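Nappe imprimée Menness, motifs géométriques

Fond blanc, rangées de losanges, de zigzags et de rayures en rouge, bleu canard et vert, avec de petites fleurs façon point de croix. Le mot « HANDMADE » revient en petites lettres roses. Le dessin est imprimé, il n'y a pas de broderie en relief.

Le modèle convient à une table de cuisine ou à une desserte sur laquelle on laisse des fruits et de quoi grignoter. Les assiettes blanches vont bien avec, unies ou à décor discret.
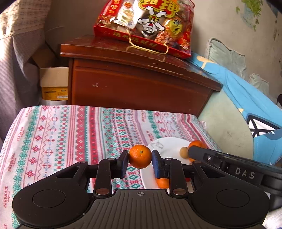 Le coton est prélavé en atelier. Lavage à 40 °C maximum, sur l'envers pour ménager les couleurs, repassage à fer moyen. Le jus d'agrumes doit être rincé à l'eau froide avant séchage. Pas de sèche-linge ni de javel.

Caractéristiques
Dimensions : 117 x 117 cm
Ourlet : 5 mm, piqûre simple
Poids : 400 g
Référence : Menness 107
Dessin : Fidel Bustos pour Bromstead

Les serviettes assorties sont vendues séparément, dans la gamme Kunlow. Le rouge peut varier légèrement d'un tirage à l'autre ; pour plusieurs nappes destinées à la même table, il vaut mieux les commander ensemble.

Prochain réassort en août. Retours acceptés si la nappe n'a pas été lavée.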